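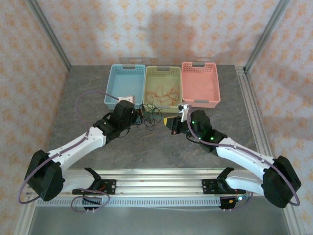

Cable sorting, one basket per type?

lorkska_9: I have 5 years of cords in one drawer. I want to use plastic baskets with holes, one colour for each type. Does it work for you?

Anil Chowdary: Yes, but wind them first. Otherwise you get this knot.
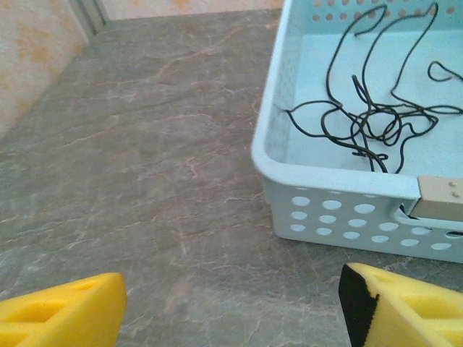
Black cord in the light blue basket.

brolside: I disagree. Winding is a waste of time, I only separate by colour.

Anil Chowdary: With respect, then you have three tangles in place of one. I begin with nothing inside.
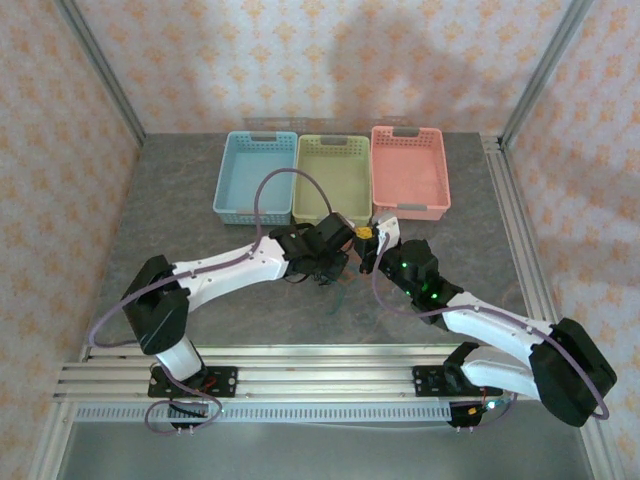 Blue, yellow-green, pink.

aguirre: Nice baskets. Is the wallpaper also orange higher up? My wife is asking.

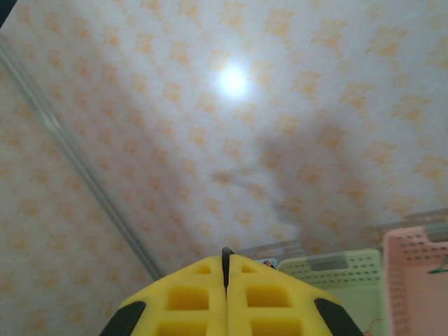
The orange pattern and the light.

lorkska_9: My favourite part, sorry brolside.

1,964 views | 9 shares

Comments
brolside: I keep my opinion.
aguirre: She wants it for the laundry now.

Contact | © Clollalari Forum | Back to top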